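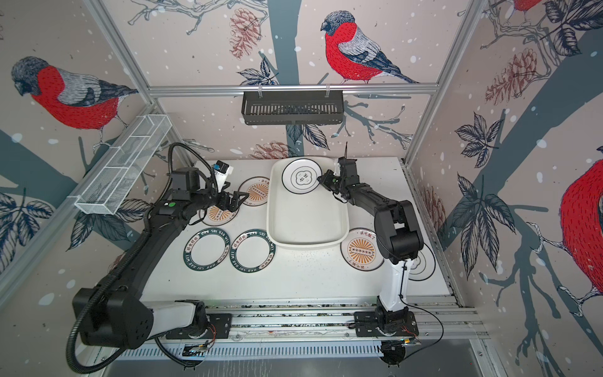 Search this site Go

Unit 4: Printed decoration on tableware
Course notes, Watholm workshop. Instructor: Guangming Tang

4.1 Decals
A ceramic decal is a layer of pigment and flux printed on gummed paper and sealed with a cover coat. It is soaked in water until it slides, placed on the glazed surface, and pressed flat with a rubber squeegee. Work from the center out. Trapped water turns to steam in the kiln and leaves pinholes. The cover coat burns off early in the firing, so keep the kiln vented during that stage.

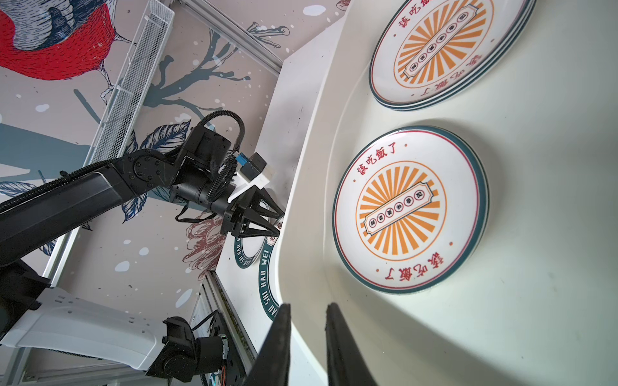
4.2 Position in the glaze
Overglaze decals are fired at low temperature and stay on the surface. The color range is wide, but wear resistance is limited. In-glaze decals are fired above 1000 °C - the glaze softens and the color sinks into it. Reds are harder to hold at this stage. Underglaze printing goes on before glazing and wears best.

The Tinel test sheet asks for 10 trial pieces per color. Record the shelf position of each one.

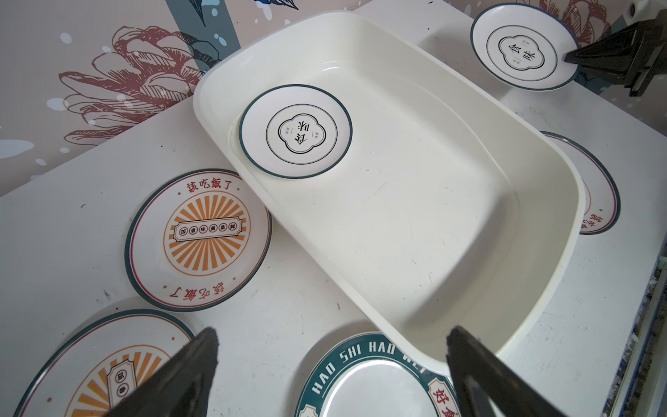

4.3 Center marks
A center mark needs no registration against the rim if it is enclosed in its own circle. An error in rotation will hardly show on a round piece. An error in centering will, especially when the rim carries a colored band. Use the centering jig for every run over 15 pieces.

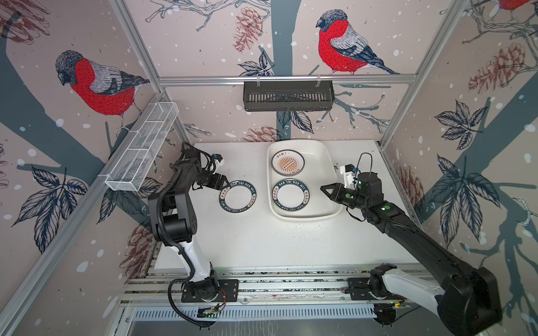 4.4 Border lettering
Lettering on a rim is laid out along an arc. The baseline radius is fixed first, then the letter spacing is set at that radius and checked again at the cap height, where the letters spread. Short words are repeated to fill the circumference. A dark green border on a white ring, with HAO SHI HAO WEI repeated along it and a few Chinese characters, is a typical layout problem: Latin letters and characters differ in width and must still look evenly spaced. Divide the circumference by the length of one repeat, round to a whole number, and absorb the remainder in the gaps.

Reading for Unit 5: Amaral, chapter on screen mesh.

2 comments 15 shares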